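March, getting on for 11 at night

Home late again and too wired to sleep, so I'm going to write this down while I still remember what I wanted to say about it.

Long day at the Elstead place. My job this month is chores, meaning I sit there and decide what counts as one. Is moving a cup a chore? Is putting the cup back where it came from a second chore? I had a list of 16 of them when I started (wipe the table, fold a towel, pick up whatever's on the floor, water a plant without drowning it) and I was so sure we'd be through them all by now. We have 9 that I'd call decent, and if I'm strict with myself, and it's late so why not, I'd let maybe half of those loose in my own kitchen.

The towel is still the towel. I ran it all morning with the new Rultine settings and got two folds I'd be happy to put in a closet. The rest looked like the way I folded laundry in college!

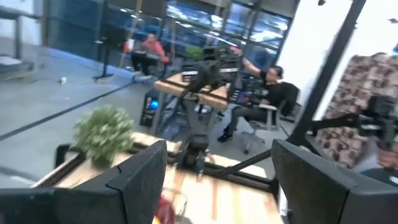 What gets me is how much of housework is deciding. I never noticed before this job. I walk into my kitchen and I know the mug by the sink is dirty and the one by the kettle is mine and still half full, and I couldn't tell you how I know. Try writing that down as instructions. I tried for an hour this afternoon and ended up with a page and a half about mugs.

Shop work seems closer to me. Same part, same bin, same spot, over and over, and the arm doesn't get bored or start thinking about lunch. Kumarasinghe wants a sorting run of 370 small parts and I think we can do it, maybe even 100 in a row with no help if the bins stay put. It's when somebody bumps a bin that everything goes sideways. My mother's house is nothing but bumped bins.

She asked me on the phone tonight when she can have one to do the dishes. I said not yet. She said I said that last year, and I did. I told her about Jukeo, the little home model they're all talking about at work, and she wanted to know if it does pots. I don't think it does pots, Mom. I don't think it does forks either.

Still, there was one pickup right before I left, a sock off the floor and into the basket, so smooth I clapped, all by myself, like an idiot at an airport. I'd have paid money for that sock.

Tomorrow: towel again, smaller one. Ask about the grippers. Buy dish soap, we're out, and there are three days of plates in my sink.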